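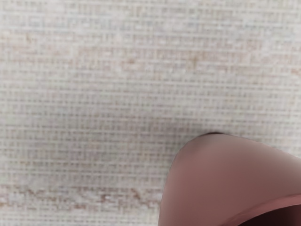
一套叠布料的机械手软件，值不值得一家小洗涤厂掏订阅费？

目前值得租一个季度，还不值得签三年，除非贵厂的毛巾比我见过的任何毛巾都听话。

栏目：观点 > 自动化与车间 > 试用手记

先交代立场。我在酒店布草这一行混了半辈子，写专栏是副业，对机器人没有仇，也没有感情。七月里我替一位老同行看了一款叫 Matano 的产品，卖家是 Brameck。他们卖的东西拆开来是三样：一对夹爪，一套仿真环境，一份按月扣钱的服务合同。合同最厚。

Matano 的卖法很有意思。从前买设备，厂家拉来一台机器，插上电，当着你的面把它弄坏，再当着你的面修好，彼此就算认识了。如今是先在电脑里给你搭一块布，让虚拟的手指在虚拟的经纬线上先练，练熟了再到你车间来。销售代表 Pierina Ruggiero 把这个阶段称作“入职前培训”。我问她培训期间付不付工资，她说付，由我们付。

我得承认，那块虚拟的布做得颇下功夫。米白的底子，横线比竖线略重一点，上头还有些深浅不匀的锈色斑点，手指旁边甚至落着一小团灰影。我在洗涤厂看了那么多年的旧台布，第一反应是想把它挑出来重洗。镜头贴得太近，细处发虚，倒很像我摘了老花镜验货时的样子。

可是布的难处从来不在长相。布的难处在脾气。同一批餐巾，头一回下水和洗到第四十回，简直是两个人。浆重了，它硬挺挺地跟你讲原则；浆轻了，它瘫在台上，你捏起一角，另外三角各奔前程。老师傅手指一捻就知道该用几分力，你让她写成参数，她会看你一眼，然后去吃饭。

Brameck 的回答是：参数都可以调。界面上确实有，摩擦、弯曲、拉伸、厚度，一排滑块，调起来有种给钢琴调音的错觉。问题是谁来调。说明书里写“由熟悉物料的现场人员完成”，我念给车间里的人听，大家都很客气地望向别处。熟悉物料的人不熟悉滑块，熟悉滑块的人把毛圈布叫作“那种毛毛的”。最后是服务工程师 Benedito Lacerda 坐下来，请一位叠了半辈子桌布的大姐站在旁边，她说“再软点”，他就往左拖一点。这是整个试用期里我最佩服的一段，可惜报价单上它叫“定制标定”，按次收费。

再说夹爪。Matano 的手指是圆头的，摸上去光滑，没有棱角，照理不会刮丝。我拿最娇气的一种提花布去试，确实没刮。它捏单层布的时候也算稳当，遇到两层贴在一起的，就开始犯糊涂，有时一把捏起两层，叠得工工整整，交给你一件厚度可疑的成品。人也犯这个错，不过人会觉得手感不对，停下来搓一搓。Matano 不搓。它对自己的工作非常满意，屏幕上给的是绿灯。

Lacerda 对此很坦率，说分层这一项下个版本会改进。我问下个版本什么时候来，他说订阅用户自动获得。我注意到这句话回答的是另一个问题。

说到订阅，就得谈谈钱。基础档每月 900，含夹爪租用和远程支持；仿真环境另收 300，不买也行，只是不买的话，每换一种布料都得停机，用真布一遍遍教它。试用协议里写明免费教学的次数上限是 100，听着宽裕，可酒店客户的布草种类比他们的菜单还长，浴巾、地巾、面巾、餐巾，加上去年某位总监心血来潮定的亚麻桌旗，一家一个尺寸。100 次用起来，像自助餐厅里限量的那盘虾。

所以那 300 说是选配，其实是买鞋时另算的鞋底。我对这种定价倒不气愤，只希望它印在同一页上，用同样大的字。现在的宣传册把它放在背面，挨着环保声明。

同类产品我也顺带看了。Iyamu 走的是另一路，完全不谈仿真，来一个人，在你厂里住下，教到会为止，教完收一笔总账，往后两不相欠。慢，贵，但是账算得清楚，人也肯吃食堂。Bova 则只叠毛巾，只叠方的，别的一概不会，也从不假装会。这种品格在供应商里少见，我差点因此原谅了它的噪声。

相比之下，Matano 的野心大得多，想用一块算出来的布，把天下的布都学了去。我不认为这条路走不通。仿真里练手的好处很实在：弄皱了不用重熨，扯破了不用赔，夜里也能练，不必给它留灯。对那些布料品种杂、换单勤的厂子，这比停着产线教学要划算。我的疑虑在于，仿真里的布没有前一位客人。它没沾过红酒，没在滚筒里跟别人的拉链打过架，也没有被哪个实习生用错过柔顺剂。卖家可以把斑点画上去，却很难把这段经历画上去，而车间里让机械手失手的，十有八九是这段经历。

Ruggiero 听我说完，很认真地记了下来，然后问我愿不愿意把我们的旧台布寄一箱过去，供他们采样。我说可以，运费谁出。她说这要回去问问。

老同行催我给句准话，我给他写了几条，抄在这里，供境况相仿的人参考：

租一个季度，别签长约。把你最难伺候的那种布放在头一个，别让他们先拿新毛巾暖场。定制标定的收费要谈成包干，并且写清楚标定好的参数归谁，我问过，默认归他们。你最好的那位老师傅，务必请她在场，务必给她算加班。绿灯要有人复核，复核的人要有权按停。最后，问清楚断网的时候它还动不动。我们试的时候拔过一次网线，夹爪捏着半条餐巾停在台上，姿态相当优雅，直到大姐走过去把餐巾抽走，顺手叠了。

老同行看完，回了我一条语音，大意是他已经签了，签的是三年，因为送一年。

我让他去看看背面那一页。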